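Week 3: Costing a dish before it goes on the menu

Notes to go with the session on the Small Food Business course. Bring your own recipe next time, with the weights written down, because we'll be working on yours and leaving mine alone.

I started last week by asking who had ever priced a dish by looking at what the place down the road charges. Lots of hands, mine included! When I opened Sriwong I did exactly that with my noodle soup, and I lost money on every bowl until July without having the faintest idea.

So, the recipe card. Write down every single thing that goes in, and I do mean the oil, the pinch of sugar, the garnish and the paper napkin. Weigh things in grams. "A handful" is fine at home and no use at all on a costing sheet, as my hand and your hand are different sizes (and mine gets bigger when I'm busy). 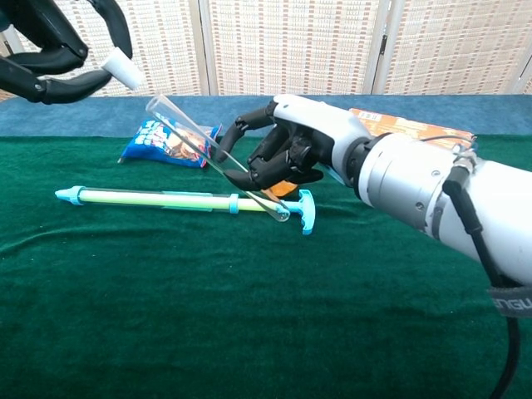

Next comes waste, or yield if you want the proper word. Say you buy 1,000 g of whole carrots. Once you've topped, tailed and peeled them you might have 800 g you can cook with. You paid for the lot, so the price per usable gram is the price of the bag divided by 800. Herbs are much worse than carrots. Weigh your own trimmings for a week before you trust any table in a book, including the one on the back of this handout.

Then add it all up and divide by the number of portions you really get. My curry paste recipe says it does 200 portions and it never has. Somebody always has a heavy spoon — usually me.

Selling price: take the food cost per portion and divide it by the share of the price you want food to be. If a bowl costs you £2.70 and you want food to be 30 per cent of the price, that's 2.70 divided by 0.3, so £9 before VAT. People forget the VAT bit every year.

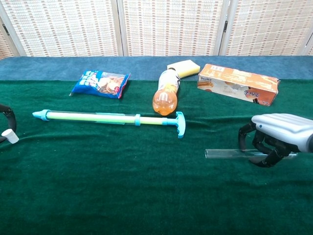

Hằng Lý
Course tutor, Small Food Business

A few things came up after class. Amnuay Petchrat asked whether staff meals go in the food cost. I keep them on a separate line, otherwise your dishes look dearer than they are and you start fiddling with portions for no reason. Drinks want their own sheet too.

Somebody else asked how often to redo the sums. I do my big sellers every month and the rest each season, plus straight away if a supplier puts up something I use a lot of, like rice or oil.

For next week: one dish, fully costed, with yields. Rough handwriting is fine. Please put the date you checked the prices at the top.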